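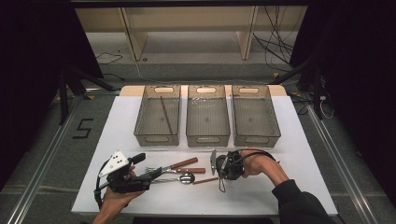
Home Products Spares Tickets My account

Ticket 3000
Product: Plivard shallow tray, smoky gray, set for drawer or tabletop
Opened: 28 August 2026
Location: Skitcombe, upstairs lunchroom
Priority: Low (changed from Urgent by Support)
Status: Closed

Customer, first message

We bought your Plivard trays to sort the lunchroom cutlery at Skitcombe. The plan was one tray for chopsticks, one for knives, and one for forks and spoons, who have always gotten along. The chopstick tray is the problem. A chopstick will not lie straight in it. Put one in parallel to the long side, walk off to get a coffee, and by the time you're back it has swung round to the diagonal. Put a second one in and it picks a different diagonal. By the end of lunch it looks like the start of a campfire.

I've tried turning the tray around so the oval handle is toward me. Same result, nicer handle.

I marked this Urgent because we have over 100 people through the lunchroom and most of them have now explained to me, personally, what they would have bought.

Situlex Support

Thanks for getting in touch, and for keeping the chopsticks under observation. A few questions before we suggest anything:

- Is the tray sitting flat, or on another surface that might flex?
- Are the chopsticks round all the way along, or squared at the thick end?
- Does the same thing happen in each tray of the set, or only the one?
- Are you using the divider?

We've moved the priority to Low. Urgent sends a text message to somebody's phone at night.

Customer

In order:

The tray sits on a flat white board on the table. I put a spirit level on it, partly for you and partly because I'd been looking for an excuse to get the spirit level out. It's level.

The chopsticks are thin plain wood. Round at the thin end. At the thick end I'd call them round-ish with ambitions.

I moved the chopsticks to the middle tray and then the right-hand one and they did the same thing in both. So the trays are consistent, which I suppose is what we paid for.

What divider?

Situlex Support

The divider is the long insert that clips along the inside of the tray and turns one wide space into two narrow ones. Long, thin items rotate in a wide tray whenever the tray is nudged or something is dropped in next to them, and a round-ended one needs very little encouragement. The divider gives them a wall to lean on.

It should have been in the box, under the cardboard.

Customer

I've been through the box. There was cardboard under the cardboard. I've been through the recycling as well, which in our building involves a key and a conversation.

No divider. There's a slip of paper with a drawing of something long on it, and I had taken this for a drawing of a chopstick.

Situlex Support

That would be the divider. The drawing has been mentioned to us before.

We've asked Vieira, who handle our spares, to send 2 dividers to the Skitcombe address on your account. While you wait, could you try the following, one at a time, and tell us what happened after each?

Test A. Lay a folded dish towel along the bottom of the tray.
Test B. Put all the chopsticks in at once, as a full bundle.
Test C. Leave the chopsticks in and don't add anything else for one lunch service.
Test D. Swap contents: knives in the chopstick tray, chopsticks somewhere else entirely.

Customer, results of Test A

Dish towel fitted with two folds and some bad language. Chopsticks stayed roughly where I put them. The towel gripped them nicely. It also gripped the crumbs, a grain of rice, and a drop of soy sauce the size of a coin, and by two o'clock the tray looked less like storage and more like evidence.

Verdict: works, would not eat from it.

Customer, results of Test B

Full bundle in at once. Much better behaved. They hold each other up. A full tray of chopsticks is almost dignified.

Then lunch started and people took chopsticks out of it, as is their right, and the remaining ones relaxed. Once the tray is down to a thin layer they start to wander, and the last chopstick left goes corner to corner every time. I have started to feel it's doing it at me.

Verdict: works until used.

Customer, results of Test C

Asked people not to put anything else in the chopstick tray. Put a note up. Came back to find a teaspoon, a sachet of mustard and the note.

Verdict: could not be carried out in this building.

Customer, results of Test D

Knives behave. Ours have brown wooden handles and enough weight in them that they stay where they're put. The forks have the same handles and lie down fine too, though they catch on one another by the tines and come out in pairs. Spoons rock a bit on the bowl and then settle.

So as far as I can tell the tray is good with everything except the one thing I bought it for.

One more finding, free of charge. With the trays side by side, the small rectangular cut-out is at the end nearest you and the oval handle is at the far end. If a chopstick does lie straight and somebody slides the tray away from themselves briskly, there's nothing to stop the tip coming out through the little cut-out. I found one sticking out at me like a tongue. Is the cut-out for anything?

Situlex Support

Thank you, this is more thorough than we're used to.

The small cut-out is for a label holder. The label holder is sold separately.

On your results: B is what we'd expect. The tray was drawn up with table cutlery in mind, and a bundle will hold itself in place until it's thinned out. The divider should deal with the remaining case. We'd suggest taking the towel out.

The forks catching isn't a tray problem, but if you lay them alternately, tines left then tines right, they come apart more easily.

Customer

Towel is out and in the wash, where it's doing its best.

Alternate forks: tried it, it works, and it lasted until the first person who wasn't me emptied the dishwasher. I'm told there's a limit to what can be asked of accounts.

While we wait for Vieira, I'd like to raise a related issue, which I'll keep on this ticket since I can't face the form again. The trays are see-through. I liked that in the catalog. Smoky gray, you can tell what's inside, very smart. In practice the walls are ribbed and the gray is gray enough that from standing height you can tell there is something in there and not what. People reach in. Is there a clear version?

Situlex Support

There's a clear version in the next size up, and a white version, which is not see-through at all but is very popular.

For the smoky gray we normally suggest labels on the front edge. They don't adhere well to the ribbing. The label holder, as mentioned, fits the cut-out and would also stop the chopsticks leaving by that route.

Customer

So the part that fixes the hole is the part that's sold separately to go in the hole.

Please send me a price.

Situlex Support

We've added label holders to the Vieira parcel without charge. It seemed quicker.

Customer, after delivery

Parcel arrived. Dividers are part 111, according to the bag, and they do look exactly like the drawing, so I withdraw about half of what I said about the drawing.

Fitting notes, in case you want them for the next person:

The divider won't clip in if you start at the handle end. You have to seat it at the cut-out end first and then press down at the other. It goes in with a crack that sounds like you've broken it. I hadn't.

If you fit the label holder before the divider, the divider doesn't fit. Label holder comes last. I did it in the wrong order and had to pick it back out with one of the forks, so that's a use for the forks.

Wash the divider before it goes in. There's a film on it that feels faintly of candle.

Chopsticks now lie straight. I've had them in through a whole lunch, down to the last one, and it stayed against the wall of its lane. I nudged the table. I nudged it harder than anyone would by accident. It rolled a bit and came back.

I've put the knives in the middle tray and the forks and spoons in the right one. Labels say CHOPSTICKS, KNIVES and THE REST. The mustard goes in THE REST. I've stopped fighting the mustard.

Situlex Support

Glad it's sorted. We've copied your fitting notes onto the product page, leaving out the fork. The slip in the box is being redrawn and should be in new sets from December.

May we close this?

Customer

One last item and then yes. The second divider: I've only got one tray of chopsticks, so I have a spare. Can it go in the fork and spoon tray, forks one side and spoons the other, or is it going to do something I'll have to write to you about?

Situlex Support

It can. The lane is narrow for serving spoons, fine for ordinary ones. Lay the spoons all facing the same way or they'll ride up over the divider.

Customer

Fitted. Spoons all facing the same way as of this morning. Someone has already asked me whether the forks are supposed to be on the left, as at a table, and they were on the right, so I've swapped them over.

Close it.

Situlex Support

Ticket closed. Parts supplied: divider 111, quantity 2; label holders for full set. Stock check requested from Vieira on boxes packed without the insert.

Filed under: Trays and bins, Cutlery, Missing parts

Contact Situlex Support | Returns | © Situlex | Back to top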